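The Groove at the Edge

Why a shallow channel decides how a carving board is made, cut on and cared for

A juice groove is the last thing routed into a carving board and the first thing a cook complains about. Too shallow, and a rested roast runs over it before the second slice. Too deep, and the rim outside it becomes a weak strip of wood that chips when the board is knocked against a sink.

Ignacio Quezada has cut grooves for the Perico workshop since it opened. His records list 332 boards, with timber, groove depth and any later repair entered for each. The repairs cluster in two places: at the corners, where a router bit slows and scorches the wood, and along the rim, where the material is narrowest.

The corner problem is one of geometry. A groove that follows a rounded corner has to hold a constant distance from the outside edge, or the eye picks up the error at once. Perico uses a template and makes the cut in several light passes. The final pass is run without stopping, as a pause of even a second leaves a burn that has to be scraped out by hand.
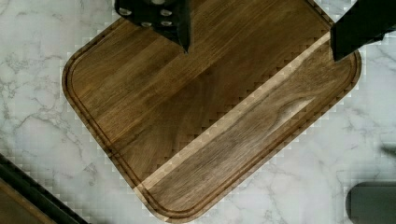 Long-grain boards, built from parallel strips, behave differently from end-grain blocks. The knife meets the side of the fibers, so cuts show sooner, but the board takes up less water and is lighter to lift. Strips of different tone are common even within one species. Sapwood is paler than heartwood, and a maker can either sort it out or let it run across the face. Quezada leaves it in where the customer agrees. Sapwood in a dry, sound plank gives him no trouble at the bench, although it does darken at a different rate under oil.

Movement is the larger concern. A wide board will expand across the grain in a damp kitchen and shrink again when the heating comes on in October. If one face is wetted and the other is not, the board cups. Stone counters make this worse, as water trapped underneath has nowhere to go. A board kept on marble should be lifted after washing, wiped on both faces and stood on its edge until dry.

Donness, a small firm that refinishes kitchen woodwork, sees the results of skipping that step. Its standard treatment for a cupped board is to dry it slowly, flatten both faces and recut the groove if it has become too shallow. The fee rises if the rim has split.

Routine care is less involved. Salt and a stiff brush will clear the channel, where fat collects and goes rancid if left. Food-grade mineral oil goes on warm, is left overnight and is wiped off in the morning. Quezada gives the groove a second coat – end grain is exposed wherever the channel crosses the strips, and it drinks more than the flat.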